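Protokoll der Tonstelle

Erzählung

Die Tonstelle Firkby teilt mit, dass die Musik zum Film »Batley« seit Mon 12. Oktober als vermisst gilt. Sie war bis dahin ordnungsgemäß verzeichnet. Der Auftrag umfasste 18 Stücke für Streicher, zwei Hörner und ein Harmonium, zusammen 90 Minuten, und war im April von der beauftragten Komponistin in vollständiger Reinschrift eingereicht worden. Die Komponistin wird in den Unterlagen, ihrem Wunsch entsprechend, als »die Verfasserin« geführt.

Der Verlust wurde während der Mischung festgestellt. Der diensthabende Tonmeister öffnete die achte Rolle und fand an der vorgesehenen Stelle kein Signal. Er prüfte die Leitungen, tauschte das Pult und verständigte die Aufsicht. In der neunten Rolle verhielt es sich ebenso. Die Dialoge waren vorhanden, desgleichen der Regen, die Schritte im Treppenhaus und das Zufallen der Kellertür. Die Musik fehlte, und mit ihr fehlte in sämtlichen Abschriften der Partitur die Tinte. Das Papier wies noch die Linien auf.

Nach § 16 der Hausordnung ist in einem solchen Fall unverzüglich die Verfasserin anzuhören. Die Anhörung fand im kleinen Sitzungszimmer statt. Auf die Frage, ob sie das Werk zurückgezogen habe, erklärte die Verfasserin, dies sei ihr nicht möglich, sie habe es ja abgegeben. Auf die Frage, ob sie es wiederherstellen könne, bat sie um ein Glas Wasser. Sodann gab sie zu Protokoll, sie habe die Stücke seit Wochen nicht mehr im Kopf gehört und dies für Erholung gehalten.

Die Leitung des Hauses Iyer, welches den Film herstellt, drang auf eine Lösung bis zur Premiere in Cleltness. Man erwog den Einsatz vorhandener Bestände. Das Archiv umfasst 1.991 Aufnahmen, darunter eine beträchtliche Zahl von Märschen. Der Regisseur ließ sich mehrere davon vorspielen und lehnte sie schriftlich ab. Ein Marsch, so seine Begründung, wisse immer schon, wohin er gehe; die Hauptfigur des Films wisse es bis zum Schluss nicht.

Daraufhin wurde angeordnet, den Film ohne Musik vorzuführen, und zwar zunächst intern und in Anwesenheit der Verfasserin. Die Vorführung begann pünktlich. In der ersten Hälfte wurden keine Auffälligkeiten verzeichnet. In der achten Rolle, beim Gang der Hauptfigur durch das leere Hotel, begann ein Mitarbeiter der Buchhaltung leise zu summen. Er wurde zur Ruhe ermahnt und kam der Ermahnung nach. Das Summen wurde zwei Reihen weiter hinten fortgesetzt — von einer Person, die nach eigener Aussage unmusikalisch ist und die Partitur nie gesehen hat.
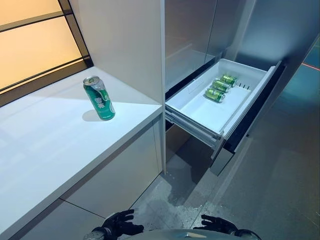 Grüne Getränkedose auf weißer Arbeitsfläche am Fenster.

Die Verfasserin stand auf und verließ den Saal. Sie wurde in der Teeküche angetroffen, wo sie auf der Rückseite eines Urlaubsantrags Noten schrieb. Eine Störung wurde auf Anraten der Aufsicht unterlassen. Im Saal lief der Film weiter. Zum Ende der neunten Rolle summte die gesamte dritte Reihe, einschließlich der Leitung des Hauses Iyer, die dies später bestritt.

Die Melodie stimmte, soweit sich dies beurteilen lässt, mit dem elften Stück überein. Die Tinte ist bislang nicht zurückgekehrt. Die Tonstelle hat jedoch die Vorführung mitgeschnitten, und der Mitschnitt wurde von der Verfasserin nach zweimaligem Anhören freigegeben, mit der Auflage, das Husten an der bewussten Stelle nicht zu entfernen.

Der Vorgang wird bis zur Premiere offen gehalten. Den Beschäftigten wird empfohlen, Melodien, die ihnen auf dem Heimweg einfallen und deren Herkunft sie nicht angeben können, am folgenden Morgen an der Pforte zu melden. Formulare liegen dort aus.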